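Solcombe Wallpaper Names – read me first

Hello, and thank you for stopping by! This is a plain list of 1,696 wallpaper pattern names, typed up by Valquíria Fagundes from old sample books (mostly evenings, with a pot of tea). Each row has a name, a maker and a short note on the motif.
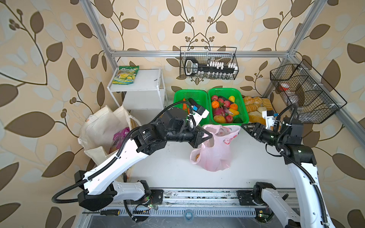 Large brown and pale cream leaves on dark vines.

Leaf patterns make up 192 of the rows, and 12 still have no maker – do write in if you know one. Spellings are kept as printed, so Histel turns up in 2 forms. Version 2 went up in November.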